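3.2 Work surface condition

Worktops from the Coscombe and Loken sites were examined for surface wear before any cleaning trial began. Each top was inspected under diffuse light, and marks were classed as blemishes, scratches or residue. The full set contained 1653 marks, logged by a single rater and rechecked in December.
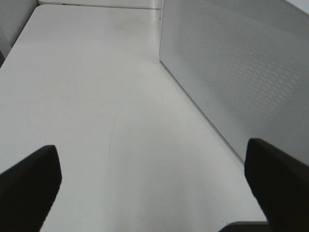 Mingxuan Lu

Figure 2. White worktop with raised back edge and perforated side panel.

Wear on the top in Figure 2 is slight: a few faint blemishes and one thin curved line – either a hairline scratch or a smudge. Marks of this kind were coded as "undetermined" and left out of the scratch totals. Shading toward the lower corners was treated as a lighting effect and was not scored.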